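Vendon bed sensor

The Vendon is an under-mattress monitoring pad used in care homes and private houses, mostly for people with dementia who get up at night. Made by Cerkilport. It picks up weight, movement and breathing rate and sends an alert to a bedside box or a carer's phone when the person leaves the bed and doesn't come back within a set time. First sold in August, after a long trial period. Sits in the same group of products as door contacts, pressure mats and fall pendants, but is never worn.

Background

Night-time wandering is one of the more common reasons families give for moving a relative into full-time care. The older answer was a floor mat next to the bed which rang a buzzer when stepped on. Cheap, still widely used. Problems: people step over it, trip on the edge, or the cat sets it off. Pendants and wristbands get taken off and left in drawers.

Eduardo Cardoso, an engineer who had worked on hospital scales, built the first version of the pad for his mother's house. It was two strips of load sensor sewn into a pillowcase. The strips slid about and had to be taped to the slats. Cardoso later took the design to Cerkilport, who kept the two-strip layout and dropped the pillowcase.

Design

The pad is a flat sealed sleeve that goes between mattress and base, at chest height. A cable runs to a box, known as the Vik, which plugs into the wall and has a battery for power cuts. No camera, no microphone. The sleeve can be wiped down. It can't go in a washing machine, and the manual says so on three seperate pages.

Works on foam and sprung mattresses. Air mattresses, the kind used against pressure sores, are a different matter - the pump gives a steady pulse which early units took for breathing. A later software update filters this out on most pumps. Not all.

Settings are kept few:

Delay before alert, from none up to 30 minutes
Hours of the night when alerts are on
Bedside light on or off when the person gets up
Sound in the room, sound on the phone, or both 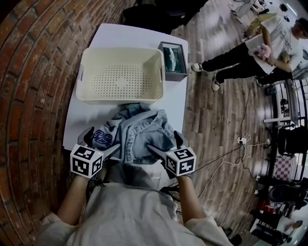

The bedside light was added late on and became the part carers mention most. It comes on low when weight leaves the pad and goes off after the person lies back down. Some users found it confusing and turned back before reaching the toilet, so it is off by default in newer boxes.

Trials

The main trial took in 136 people in care homes and a smaller group living at home with a husband, wife or grown-up child. Staff kept a paper log of every alert and what they found on reaching the room. The log ran to 1,297 entries. Of these, 181 were put down as false alerts, mostly from people sitting up on the very edge of the bed, where the pad reads them as gone.

Sleep of the family carers was recorded by diary only. They reported fewer broken nights in the first weeks. Diaries from later weeks were patchy and the trial report draws nothing from them.

A second round used the Zaltora, a wider pad meant for double beds. It was supposed to tell two sleepers apart. Results were mixed - couples who slept close together were often read as one person - and the Zaltora was withdrawn before going on general sale. A few units are still in use in the homes that tested it.

Use and cost

Sold outright or rented by the month. The first batch was 500 units, nearly all to care homes. Rental is more usual for private houses, where the need can change quickly. Some local councils lend the pad out through their equipment stores after a home visit, others don't stock it.

Fitting takes a few minutes. The box has to be set up again if the matress is changed, as the empty-bed weight is stored at the start.

Criticism

Complaints fall into two lots. One is practical: the cable, which staff catch with the bed wheels, and the alert tone, said to be too close to that of a common call bell. Cerkilport changed the tone but the cable remains.

The other is about consent. Many of the people lying on the pad can't agree to it in any full sense, and an alert each time someone leaves bed can lead to them being steered back whether they want to go or not. Guidance supplied with the box asks for the decision to be written down in the care plan and looked at again every few months. How often that is done isn't known.

See also

Bed exit alarm
Door contact sensor
Fall detection
Telecare

Page last changed December 27, 2025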